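20 November 2021

Cold in the unit again. Had the heater on by seven and left the big door shut until the Akyol van came for the pallets.

Spent nearly all of today on the hand gripper. It has been closing late on the left side since I changed the tips in August, and this week it got bad enough that I stopped putting it off. The log says 819 closes since the last clean, well short of the 2000 I allow between services, so wear alone should not account for it. I wrote that down and started at the pivots.

Took the outer arms off first, then the inner ones, and laid them out on the cloth in the order they came off. The eyelets on the right were fine. The left outer had a crust of old grease and lint packed in behind it. Cleaned all the pivots with the same rag and spirit, let them dry, and put a very small drop of the thin Calletti oil in each. I used too much last time and it collected fluff within a fortnight.

One of the screws on the left inner arm had backed out by nearly a full turn. I think that was most of the trouble. Put thread lock on it and did it up by hand, then did the same on the right so they match. Marked both heads with the paint pen, so I can tell at a glance if either one moves.

The rough facing on the tips is still good. I had a new pair ready from Maltico but put them back in the drawer. Brushed the old ones out with the toothbrush and left them alone.

Lunch late, soup. Rang Kustimari about the spare linkage set. They have it in stock but want 42 for carriage, so it can wait until I need something else from them.

Back together by three. Tried it on the bench first with a bit of dowel, ten closes, watching the left arm each time. No lag that I could see. Then carried it over to try it on cable, which is the job it does worst. Cable rolls, and if one tip gets there before the other it gets pushed out sideways.

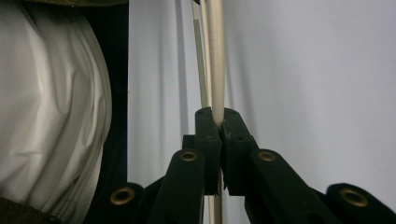 Cable test

Picked the thick cream cable with the thinner one running next to it. The tips met in the middle with the cable between them. Opened and closed it ten times and then held it shut while I pulled down gently. It slipped once, on the fourth go, and I think I had come in crooked. The rest held.

There is still a faint click from the right side on opening. It was there before I started and I could not find it with everything apart. Not going to chase it tonight. If it gets louder I will look at the bush on the right outer arm, the only part I didn't replace in the summer.

Reset the count in the log to nought. Wrote the oil and the thread lock in the notes column. Need more spirit and another packet of rags.

Still to do: tidy the lead where it leaves the handle, and find the small hex key, last seen on the windowsill.

Home by six. Hands still smell of the spirit.

Contact | © 2021 All entries by the author | Back to top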